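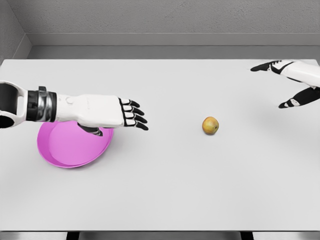 Finger drumming on pad controllers is how most of the producers in our sample put down their drum parts, and it is the part of their work they found hardest to describe in interviews. Several could hum a swung hi-hat pattern exactly but could not say which finger played it. We therefore asked each player to begin every take from the same rest position. The hand is flat and palm down, as in Figure 1, with four fingers pointing forward and the tips curled slightly toward the surface. Players were free to leave this position as soon as the count-in ended, and most did so within the first bar. The thumb was left out of the instructions. Five players used it for the kick drum anyway, and we kept those takes.

Each player recorded the same three patterns: a straight boom-bap beat, a swung version of it, and a pattern of their own choosing. The first two were taught by ear from a short audio clip. We did not use notation, as only four of the players read it. Tempo was set by a click in the left headphone, which the player could turn down but not off. Takes in which the player stopped before the eighth bar were dropped. This left 466 usable takes, of which 170 were of the players' own patterns.

All takes were played on the Tosden, a 16-pad controller that was already in use at the Jimell studio. Six players had their own controllers with them and asked to use those. We said no to this for the two taught patterns and yes for the third. Pad sensitivity was fixed at the middle setting. Two players complained that this made ghost notes on the snare too loud, and their loudness data should be read with that in mind. Their timing data are not affected.

Onset times were taken from the controller's MIDI output and checked against the audio by hand for one take per player. Where a single strike had produced two onsets, the second was removed. Double onsets were most common on the hi-hat pads, and almost all came from players who let the finger rest on the pad after striking it. Between strikes these players stayed close to the low, flat hand described above. Others lifted the whole hand from the wrist. Figure 2 gives another view, with the arm stretched out level from the left over a white table and a plain gray wall behind. Lifting from the wrist was more frequent among players who had come to beatmaking from the drum kit, though the groups are too small to test.
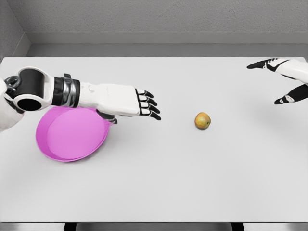 3.3 Interviews

Interviews took place after the recordings, in the control room, and lasted up to 848 seconds. They were kept short on purpose. A pilot round at the Gaber, a rehearsal space in the same building, had shown that players talked more freely when they could go back to the pads and demonstrate, so a controller was left plugged in during the conversation. Demonstrations were recorded but are not part of the timing data.

We asked four things: how the player had learned, what they listened for in their own takes, how much they corrected afterward, and whether they thought a listener could tell. The last question drew the longest answers. Most players said that a corrected beat sounds finished but flat, and that they correct the kick and leave the snare alone. Anju Dwivedi, who had released two instrumental albums on the Wokent label at the time of the study and agreed to be named, described pulling her snares late by hand and then refusing to look at the grid. "If I see where it landed I'll fix it," she said. "So I cover the screen."

Interviews were transcribed in full and coded by two of the authors working separately. Disagreements were mostly about the word "feel," which players used for timing, for loudness, and at times for the choice of sample. We settled on coding it as timing only where the player mentioned early, late, or the click in the same answer.

3.4 Measures

The main measure is the distance in milliseconds between each snare onset and the nearest click. We report the median for each take and the spread within it. From the swung pattern we drew 4000 hi-hat onsets at random, with an equal share from each player, and computed the swing ratio for each pair in which both notes were present. Pairs with a missing note were skipped. Loudness was taken directly from MIDI velocity and was not converted.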